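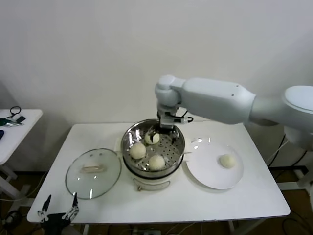

Three buns on the rack, lid off to the left.

Subject: Re: [henare-bread] Steaming dough instead of baking it

Hello all,

Well, I have been steaming for two months now and I'm completely hooked! I started in October, when the oven element went and I had a bowl of dough already made (of course I did), and I've hardly missed the crust. The crumb is so soft you can pull it apart in sheets.

For those who asked, the flour is the plain white one from Wunum. I tried the strong stuff from Lillar first and it was far too chewy - lovely for a tin loaf, wrong for this. My usual batch is 556 g of flour, a bit of sugar, dried yeast, a spoonful of oil and milk that's just warm. It wants a really long knead. When you think it's smooth, carry on a bit, then cut it open and look for big bubbles. If you see any, back on the board it goes.

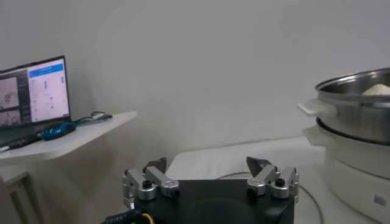 Arif Howlader wrote:
Mine come up beautifully and then collapse the moment I take the lid off, all wrinkled like an old apple. Same dough, same pot, and every so often a batch is perfect. Is it the proving or the heat? My wife says I'm too impatient and she may have a point.

Arif, I had the wrinkled apples for weeks! Mine were overproved. I was waiting for them to double, as you would with rolls, and that's too far. Now I stop when one feels light in the hand and a poke fills back in slowly, roughly 20 minutes in my kitchen. Then turn the heat off and leave the lid alone for a few minutes before you peek. Fulvio Bianchini wraps a tea towel round his lid to catch the drips, which also helps with those shiny yellow spots.
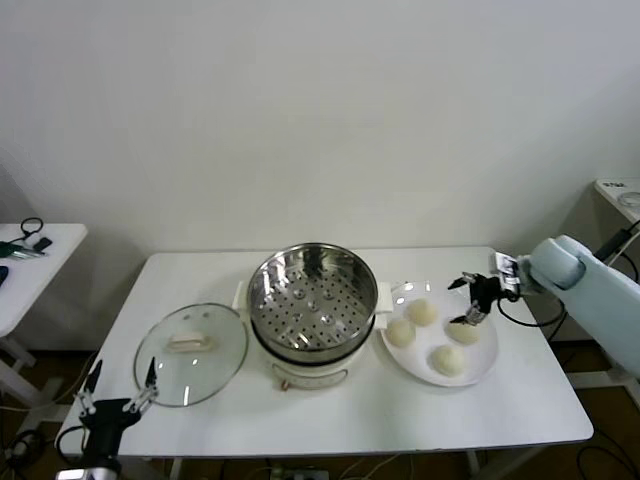 Shaping is the bit I enjoy most, and I'd love to hear how the rest of you do it. I cup my hand over the dough and go round and round on a dry board until the top is tight, then pinch the bottom shut. Don't flour the board or it'll just slide about. Keep them plain and round to begin with, like the four on the plate beside the steamer, and leave the pleats for when you've got your eye in. I still can't do pleats. Ubaldo's look like something from a shop window and mine look like a drawstring bag.

They freeze very well too, and go from freezer to steamer with no thawing.

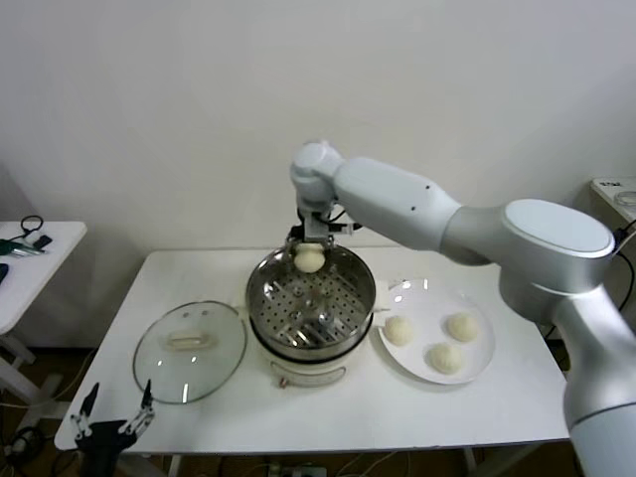
Posted by Loredana Monti to henare-bread, December 18, 2025

P.S. Has anyone tried this with some rye in it? Arturo reckons it goes gummy, but I've got half a bag to use up and I'm going to have a go at the weekend with just a little mixed in. I'll send the recipe round if it's fit to eat.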